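Notebook, February, getting on for half past four

Right, shuffle tester again. Obadia wants to know whether the new deck routine on the Nyamweya blackjack table is any good, and I said I'd have an opinion by tea time, so I'd better get one (and write it down this time, Idrisa, before you ask).

Ran 3071 hands overnight on the six-deck setting. Dealer stands on soft 17, doubling allowed on anything, no surrender. I played plain basic strategy all the way through with a flat stake, and the log came out clean apart from 2 hands where the split aces were each given a second card. That's a rules bug and nothing to do with the shuffle! Dennis reckons it's left over from the Botetti table, where resplitting works differently, and I think he's right because the function name still has "bot" in it.

The blackjack count is what I'd been fretting over. Naturals should turn up a bit under once in every twenty-one hands, and the first batch looked thin to me, so I went through it by hand with a mug of tea and found I'd been leaving out all the ones where the dealer had one too. Pushes! Put those back in and it's perfectly ordinary. Half a morning gone on that. 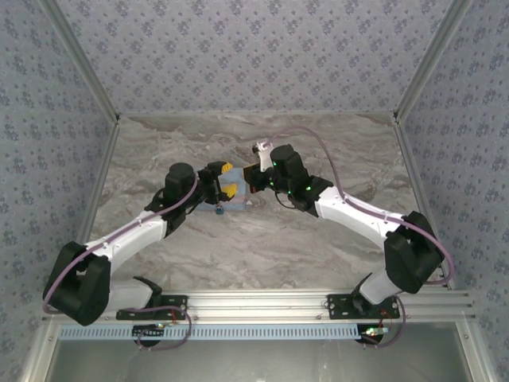 Then there's the cut card. At the moment it sits at the same depth every shoe, and Nafula doesn't like it. She used to deal for real at Hanora and says a player would spot it inside an evening, which I believe, although online I'm not sure who'd care. I've put in a random depth, within limits, and kept the old one behind a switch so we can compare. Shoes of 5 decks still fall over, by the way. Don't try them.

Odd one from Josphat: the side bet paid on a suited pair when the two cards came from different hands after a split. I've got it to happen once, at hand 234, and never since. Seed is saved in the Tesex folder, please leave it alone.

Still to do:
- fix the split aces
- rerun with the random cut card
- ask Obadia if insurance is meant to be offered when the player has blackjack (it is now, I'd have thought yes)
- find out who changed the chip sounds, they're dreadful

Off to catch Obadia before he goes.

3 comments | 1 share
We use cookies to keep you signed in to the notebook. OK
Contact the bench | © Nyamweya table games workshop | Back to top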